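Section 6: Setting up the label printer and marking storage locations

6.1 Before you start

The Filto label printer is supplied with one roll of white labels, a mains lead and a cleaning card. Place the printer on a firm, level surface, with enough room at the front for the cover to open fully. The label roll must be at room temperature before it is loaded. Rolls brought in from a cold store should be left in their wrapping for 2 hours.

Caution: Disconnect the mains lead before opening the side panel. The cutter blade is sharp and remains exposed while the panel is off.

6.2 Loading the roll

1. Press both release catches and lift the cover.
2. Move the roll guides apart until they click.
3. Place the roll between the guides with the printed arrow pointing towards the front.
4. Pull the free end of the roll under the grey bar and out through the slot.
5. Close the guides gently against the roll. They should touch it without pressing on it.
6. Close the cover. The printer feeds one blank label and stops.

Note: If the status light flashes amber, open the cover and repeat steps 4 to 6.

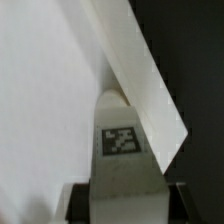

Parvaneh Taheri

6.3 Setting the label size and margin

Square codes are read most reliably when a plain margin is left on all four sides. The Praklow software adds this margin by default, and it should not be switched off in order to fit a larger code on the label.

1. Open Praklow and select Labels, then New Layout.
2. Choose Square Code from the list.
3. Enter the width of the code. The smallest permitted width is 20 mm.
4. Enter the first location number. Numbers 1 to 106 are reserved for goods-in and must not be used for general shelving.
5. Select Print Test. One label is printed.
6. Read the test label with the handset. The number shown on the handset must match the number on the screen.

If the handset does not respond, check that the print is dark and has clean edges. Grey or streaked print normally means that the print head needs cleaning (see 6.5).

6.4 Applying the labels

Wipe the surface with a dry, lint-free cloth. Where there is grease, use the cleaning fluid supplied and allow the surface to dry completely. Hold the label by its edges, set the lower edge in place first and smooth it upwards. Do not apply a label across a joint, a seam or a sharp bend.

Labels on uprights should face the aisle. Labels for floor locations are to be fixed to the nearest upright, never to the floor itself.
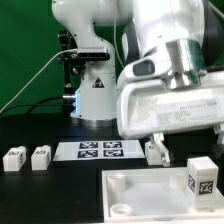
Small warning label on the front of a white arm base.

Caution: Location labels must not cover a maker's warning label, rating plate or serial number. Where space is limited, fix the location label to the adjoining surface.

6.5 Cleaning the print head

Clean the print head at each change of roll.

1. Switch off the printer and wait until the head has cooled.
2. Remove the roll.
3. Pass the cleaning card through the slot twice, once with each side facing up.
4. Reload the roll as described in 6.2 and print a test label.

Error 891 indicates that the head is still too warm for use. Leave the cover open until the message clears. If it returns, contact the Rojanasak service desk and quote the serial number on the underside of the printer.

Spare rolls and cleaning cards are ordered through Buppha Phromma in Stores.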